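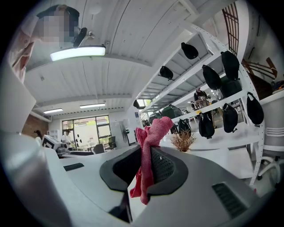
Sandberg, second stop of the trip, got there at 9:40 which was late. Parked behind the brick side, went in the wrong door, got sent back out and around. My fault, the sign is big enough.

Quick notes before I forget it all. Typing this on the train so excuse the spelling.

What they do at Sandberg: textile sorting and small repairs. Knitwear mostly, some woven stuff. Things come in from the Haltier drop-off stores, get sorted, folded, bagged and shelved, then go out to resale or to the mending people. I went because our own shop is drowning in donated sweaters and we need a better way to deal with them. Any better way.

The room first. I expected a warehouse, dark, concrete. Got a bright workroom with a white corrugated ceiling, long lights hung under it, red brick at the back and one really big window with dark frames. All green outside. You could judge color by that window, and they do, anything where the shade matters gets walked over there before it is tagged. We do ours in a basement under one yellow bulb and wonder why the navy and the black end up together.

White tables. Sounds like nothing but lint and pulled threads show up right away on white. Going to repaint ours or just tape down some white board, cheaper.

Shelving is tall white metal, the kind with holes all the way up the posts so you can move the shelves. They reset the heights twice a year, lower gaps in summer when it's thin stuff, bigger gaps from October on. Bought secondhand from Drurkosis when that place closed its stockroom. 338 bins on the current floor plan, each with a number and a season. Nothing goes on a shelf without a number. I asked what happens if it does and got a look.

Knits. This is what I came for so more detail.

Never hung. Not even for an hour, not even on a rail while you go get coffee. Weight pulls the shoulders out. Everything flat, folded in thirds, sleeves in, then in half. Heavy cardigans get folded once only and go on the bottom.

Four checks on each piece: neck, cuffs, underarms, hem. Same order every time. You do it by hand and mostly by feel, run the cuff between two fingers, a thin spot shows up before you can see it. I tried it on a gray pullover and missed a hole at the hem the size of a pea. Embarassing.

Small knitted cloths get their own stream, which surprised me. Washcloths, baby blankets, squares that were meant to be part of something. We throw those in a box marked misc and then throw out the box. At Sandberg they get sorted by color and sold in bundles to people who do patchwork. Reds and pinks go fastest. Tip I liked: pick it up from the middle and let it drop. Loose folds fall one way, felted ones stand out stiff like cardboard. Felted goes to the craft pile, doesn't matter how pretty.

Numbers, from the talk at 11. 2,440 pieces sorted in March, their best month so far. 600 of those went to mending. I wrote down the rest but can't read my own writing.

Labels are the Sornix ones, the soft tags you loop through with a plastic thread. Didn't love them. Two came off while I was watching, and the thread can snag a loose knit if you rush. They admitted it. Still cheaper than pins and pins leave rust.

Other stuff, no order:

Standing fan by the window. Wool dust gets everywhere so bring a mask if you go in summer, or a scarf.

Proper office chairs. People sit for the checking and stand for the folding. We stand for everything and complain.

Coffee was bad. Rolls were good, cheese and something green.

No shop on site!! I had cash with me and everything. You have to go to one of the Haltier stores.

Would I go again, yes, but earlier in the day. The first hour is when the new bags get opened and I missed all of it. Wear flat shoes. Don't bring a big backpack, the gaps between the shelves are narrow and I nearly took out a row of bins with mine.

To do at our end: white table tops, numbers on the shelves, stop hanging the cardigans, rescue the misc box before someone puts it out with teh trash. Next stop is the dye place, will write that up if I get a seat on the way back.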